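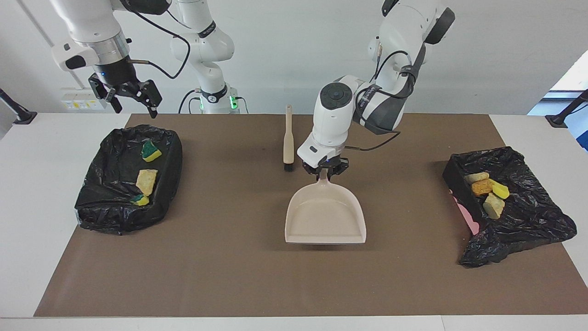 The two white arms, left one reaching down to the table

Film for a winter portrait trip?
Posted Oct 10, 2024

eglejaunz
Hello all, I'm off up the coast in December to photograph the last few families still smoking their own fish, and I'm dithering (as usual!) over what to load. I've got 20 sheets of black and white left and could stretch to a box of colour. Would you mix the two, or pick one and be brave?

Kamran P
Oh, what a lovely project! Pick one, I'd say. I mixed them for my allotment series and when it came to hanging the prints I had two half-shows that wouldn't talk to each other. Black and white, and enjoy it.

birsen_a
I'm going to disagree with Kamran, very fondly. Smoked fish is gold and copper, and the winter light up there is so blue – it seems a shame to leave all that at home.

Kamran P
Fair point about the gold, Birsen, but she'd be metering colour in near darkness inside those sheds!

Deividas
Take a tripod whichever way you go, and spare gloves.

eglejaunz
Thank you, all of you. Leaning towards colour now, sorry Kamran. Does anyone have a dark cloth I could borrow?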